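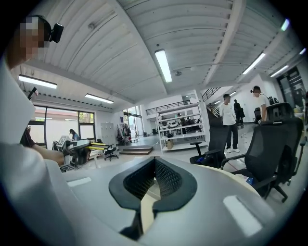

*The main room, with the shelving unit in the middle and the mezzanine railing above.*

The shared workspace on the ground floor of the Byun building is to stay open through the winter, its managers confirmed on December 9, 2019. A new lease has been signed with the owners, Havus, and covers all 1102 square metres, including the mezzanine.

The building dates from 1940 and was converted for desk and workshop use in August. It now has 59 members, with room for up to 19 more.

"People asked for lockers and somewhere to hang a coat before they asked for anything else," said Sun-ja Sung, who runs the space. More office chairs are on order – the round table is booked most afternoons.
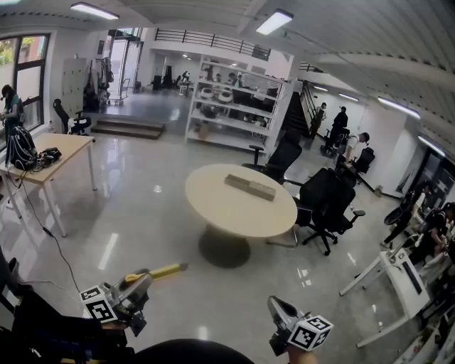 *The round table and office chairs, with lockers and a coat rack towards the back.*

Montri Boonyarit, who looks after bookings, said desk prices would not change. New members can apply at the front desk.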